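Ticket 465 - Clatau font archive, Georgian specimen pages
Status: open
Opened 22/01/2018

Problem: old-style Georgian letters show as empty boxes on the Pustis catalogue pages. Modern letters fine. Only the pages for early printed books, 35 of them so far.

Tried first: cleared cache, other browser, other machine. Same boxes. So not the reader's end.

Checked the scans from Ekgate. Scans are fine, it's the typed text underneath that's broken. Copy a line out, paste it in a plain editor, still boxes.

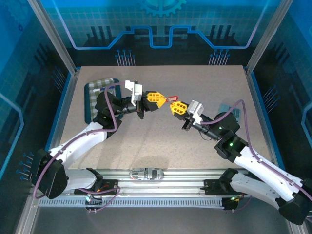 Two arms, speckled tabletop.

Next: looked at the font file. Parsons version 11 has the church capitals, the one on the server doesnt. Somebody swapped it in August when the site moved, no note left. Put 11 back on the test copy. Title pages now OK, dictionary pages still wrong.
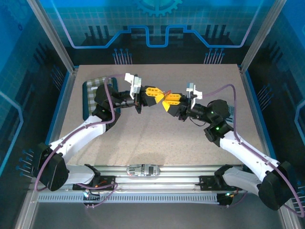 Posted by: Catalogue support, Clatau

Update. Dictionary pages are a seperate fault. Text was typed years ago in a home-made encoding, Latin codes with Georgian shapes drawn over them. New font knows nothing about it. Needs converting letter by letter. Have a table for the modern alphabet, none for the old capitals. Asked Ekgate if they kept theirs.

Ran the table on one page anyway. Body text good. Headings rubbish, as expected. Line breaks lost in the two-column bits, will redo by hand.
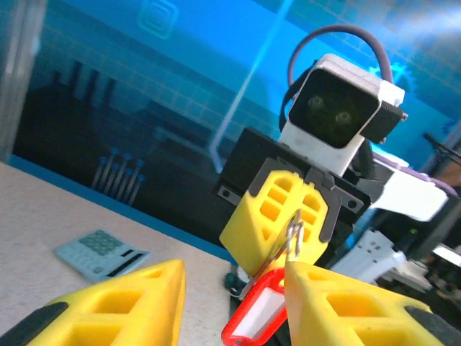 Red key tag between the yellow fingers.

Still to do:
- move font 11 to the live site, after backup
- convert the dictionary text, around 1000 entries
- search index needs rebuilding after, or old spellings won't be found
- check the italic notes, not looked at yet

Do NOT re-upload pages from the old editor meanwhile, it saves the boxes back in. Leaving ticket open till Ekgate reply.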